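헤드램프 밝기 숫자를 믿지 않게 된 이야기

2022년 11월 24일

트레일러닝 모임 게시판에 또 그 글이 올라왔다. 밤 산행을 하려면 헤드램프는 무조건 충전식, 무조건 밝은 것. 댓글도 다들 맞장구다. 나는 좀 삐딱한 사람이라 이런 만장일치를 보면 일단 의심부터 든다.

지난 시즌에 Tirkport 능선을 밤에 넘었다. 거리로는 18킬로미터, 지도만 보면 별것 아닌데 중간에 너덜지대가 길게 이어지고 표지가 드물다. 같이 간 Brendan Ó Néill은 새로 산 Jetau 헤드램프를 쓰고 있었다. 상자에는 최대 밝기에서 8시간이라고 적혀 있었다고 한다. 출발할 때는 정말 대낮 같았다. 앞서가던 내 그림자가 너무 진해서 오히려 발 디딜 데가 안 보일 정도였다. 그런데 고개 하나를 넘고 나니 불빛이 눈에 띄게 누레졌고, Grerham 대피소 못미처에서 깜빡거리더니 절전 모드로 떨어져 버렸다. 추워서 그렇다, 배터리가 길이 덜 들어서 그렇다, 본인은 이런저런 설명을 했지만 글쎄. 추운 밤에 산에서 쓰라고 파는 물건 아닌가?

제조사가 말하는 지속 시간이라는 게 어떤 조건에서 잰 건지 나는 늘 궁금하다. 처음 밝기가 그대로 유지되는 시간인지, 희미하게라도 켜져 있기만 하면 쳐주는 시간인지. 설명서 구석에 작은 글씨로 적어 둔 회사도 있고 아예 안 적은 회사도 있다. 밝기만 크게 찍어 놓은 상자는 이제 그냥 내려놓는다.
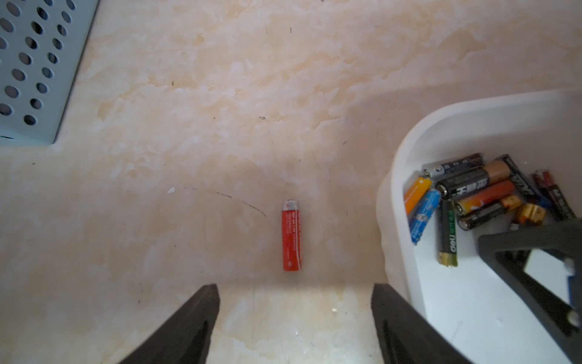 내 헤드램프는 몇 년째 쓰는 구형이다. 최대 밝기로는 요즘 물건에 상대가 안 되고, 끈도 한 번 갈았다. 그래도 산에서 불이 약해지면 뚜껑 열고 바꿔 끼우면 그만이다. 들어가는 것도 사진에 있는 빨간 건전지 같은 AA 규격이라 산 아래 구멍가게에서도 판다. 보조배터리에 선을 꽂고 머리에 매단 채 걸어 본 사람이라면 이게 얼마나 편한지 알 것이다. 나뭇가지에 선이 걸리고, 단자에 물이 들어갈까 신경 쓰이고, 그 와중에 시계까지 충전해야 한다.

물론 건전지가 만능이라는 소리는 아니다. 무겁고, 쓰레기가 나오고, 추위에 약하기로는 알카라인도 만만치 않다. 나도 겨울에는 예비를 배낭이 아니라 안주머니에 넣는다. Mairéad Fahy는 내 얘기를 듣더니 그건 취향을 원칙처럼 포장한 거라고 했다. 반은 맞는 말 같다. 그 친구는 충전식 두 개를 들고 다니면서 하나가 죽으면 통째로 바꿔 쓰는데, 여태 불 때문에 고생한 적은 없다고 한다. 솔직히 부럽지만 두 개 살 돈이면 신발이 한 켤레다.

게시판 글에서 제일 걸렸던 건 사실 "이것만 있으면 야간 산행도 문제없다"는 대목이었다. 밝으면 멀리 보이기는 한다. 하지만 안개가 끼면 센 불빛은 눈앞에 흰 벽을 세울 뿐이고, 그때는 차라리 약하게 줄여서 허리춤에 드는 편이 낫다. Gallagher 골짜기에서 안개를 만났을 때 우리 일행 중 제일 빨리 걸은 사람은 제일 싸고 어두운 램프를 손에 든 사람이었다. 길을 미리 낮에 걸어 본 사람이기도 했으니 램프 덕이라고 우길 생각은 없다.

12월에 같은 능선을 다시 간다. Brendan은 이번에는 절반 밝기로만 쓰겠다고 한다. 끝까지 버티면 내가 대피소에서 라면을 끓이고, 꺼지면 그 친구가 끓이기로 했다.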